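Blog > Robots > Cloth notes

Search this blog Go

Training on folded clothes: what the second batch changed
March, by Candela Arroyo

I have finished comparing the two batches of hand-held gripper recordings. Batch 2 has 434 clips, all made in ordinary homes. Batch one had 50, all made on the same bench at Ngata.

The method is the same as before. A person does the job with the gripper in their hand, and the policy learns from the view at the jaws plus the jaw opening. Ignacio Collado trained both models with the same settings.

The bench model picked up a folded garment in 2 tries out of 86. The one trained on home clips managed 50 out of 86. Most of its failures were on patterned covers, where it closed too early or took hold of the layer underneath – I had expected dark cloth to be the harder case. 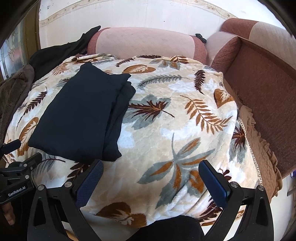 Jaws open, with a folded navy garment on a leaf-print blanket.

Bonifacio thinks the edges of the print are being read as folds. I'm less sure. Next I'll retrain with the plain covers left out and run the same 86 tries again.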